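Bandara Folding Exam Table
Item 3708
Made by Punular
Price: $1195 each
Availability: In stock at Asotport

Overview
The Bandara is a folding exam table for outreach clinics, parish health rooms and small dispensaries. It sets up on its own legs, needs no tools, and folds flat to go in the back of a van or behind a door. Health associations that send a team to a different member site each week are the main buyers. It is also used as a second table in clinics that have one fixed table and need another on busy mornings.

The top is padded and covered in a wipe-clean vinyl. The head section lifts and locks in 7 positions, from flat to nearly upright. The legs adjust separately, so the table can be leveled on a sloping floor or on packed ground under an awning.

What is in the box
Table with legs attached
Paper roll holder and bar
Carry cover with shoulder strap
Set of 4 spare rubber feet
Setup sheet in English and Spanish

Paper rolls are not included. The holder takes the standard exam table width.

Setting up
Stand the folded table on its long edge and release both latches. Open it fully before turning it onto its feet. Pull each leg brace until it clicks. Raise the head section by the handle and let it drop into the nearest notch. Press down hard on the middle of the table before the first patient gets on. With 2 people it goes up in a few minutes. One person can manage it, but the turn is awkward in a narrow room.

To fold, lower the head section, take off the paper bar, and release the braces. The latches will not close if the bar is still in place.

Cleaning and care
Wipe the top between patients with a mild disinfectant made for vinyl. Bleach solutions will dull the cover over time and may crack the seams. Let the surface dry before fitting new paper or folding. Check the brace screws each month if the table travels, and every September or so if it stays in one place. A drop of light oil on the head section hinge stops it from squeaking.

Do not leave the table folded in a closed vehicle in hot weather. The two halves of the top can stick together.

Ordering for more than one site
Associations may place one order for several member institutions and have the tables shipped to each address. Send the list of sites with the order, along with a contact number at each. Zitness handles freight from the Asotport warehouse. Each site gets its own packing slip, and the invoice goes to the regional office unless you ask for it to be split. Tax-exempt buyers should attach their certificate with the first order. We keep it on file after that.
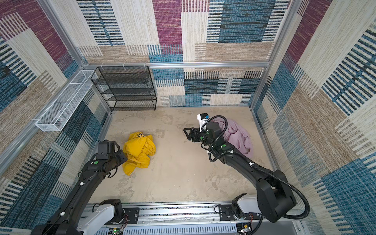

Black mesh shelving unit and white divided wire basket.

Parts and accessories
Replacement top cover, gray or blue
Paper roll holder with bar
Leg brace, left or right
Rubber feet, set of 4
Carry cover

Please give the item number of the table when ordering parts. Braces for the older fixed-head model do not fit this one.

Warranty and returns
The steel parts are covered for two years and the vinyl top for one. Tears and burns are not covered. Unused tables can be returned within 30 days in the original carton, and the buyer pays return freight. Report shipping damage to Zitness as soon as you find it, and keep the carton until the claim is closed.

Page updated 2024-01-24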